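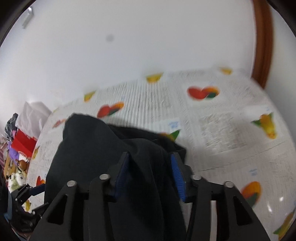
Black cloth, blue pads, fruit sheet. Folding practice with the hand-held grippers.

Laundry Season at the Koltstead Robotics Club

Hi all! Loredana Palumbo here, club secretary by accident and photo page person by choice. I promised everybody a gallery back in March and now it's May, so thank you for your patience (and thank you to the two parents who emailed to ask if the page was broken. It wasn't, I just hadn't made it yet).

Quick catch-up if you're new. This year's student project is called Skimus, and the goal is to teach a pair of arms to fold clothes. Before the arms can do anything, they need a big pile of recorded folds to learn from, and those come from us, doing it by hand with grippers. One in each hand, pick up the cloth, fold it, smooth it, shake it out, go again. I thought this would take a weekend. Reader, it did not take a weekend.

We're at 402 recorded folds as I type this, and 223 of those passed Estrella's check and went into the training set. Estrella Aguirre is our student lead and she is strict! If you let go too early, it's out. If your sleeve drops into view for half the fold, it's out. I lost a whole evening of mine that way and I'm still a bit sore about it.

A few notes to go with the picture, for those of you who like the details:

The pads. Those are the blue ones with the fine grooves running across. Our first set was smooth and we had a terrible time with thin fabric, it just slid away every time you lifted. Estrella redrew them over winter break and we haven't gone back. If you're building your own, do the grooves first and save yourself some grief.

The pinch. You want a nice fold of cloth up between the jaws before you close them, like you see with the black cloth. New members tend to go in flat and push the fabric along the bed. Come in low, close slowly, then lift. I still say "low, slow, lift" under my breath like a crazy person.

Black clothes. Everyone hates black clothes! Wrinkles are hard to make out, edges are hard to find, and the model we trained in the fall got badly confused by them. So dark stuff gets extra turns now. Please don't only practice on the nice pale towels, I know who you are.

The sheet. I love this sheet so much. White with fruit all over it, yellow ones and orange ones and the red-orange ones with the leaves. We did the early rounds on a plain background and the model fell apart the minute we tried it on anything with a pattern, so busy bedding is very welcome. If you have an ugly duvet cover at home, Beddoe (our name for the training computer, long story) would like to meet it.

Two hands. The second gripper is down in the left corner, next to the bed. Left-hand work is the part most of us need to practice, me included. Try smoothing with your left while the right keeps hold of the corner. It feels ridiculous for the first 6 tries or so and then something clicks.

What's next: we take Skimus to the Sistlow student showcase at the end of the month, where the arms have to fold a shirt on a table in front of actual judges. Estrella wants another batch of dark cotton before then, plus anything with long sleeves. Sign-up is on the sheet by the workshop door. Evening slots start at 6, and if you take the early one please charge the grippers when you finish so the next person isn't stuck waiting.

If you have pictures from your own sessions, send them to me and I'll get them up here. Sideways is fine, I can turn them around. Just tell me what garment it was, because I can never tell a crumpled T-shirt from crumpled shorts and Estrella wants the labels right.

See you at the workshop!
Loredana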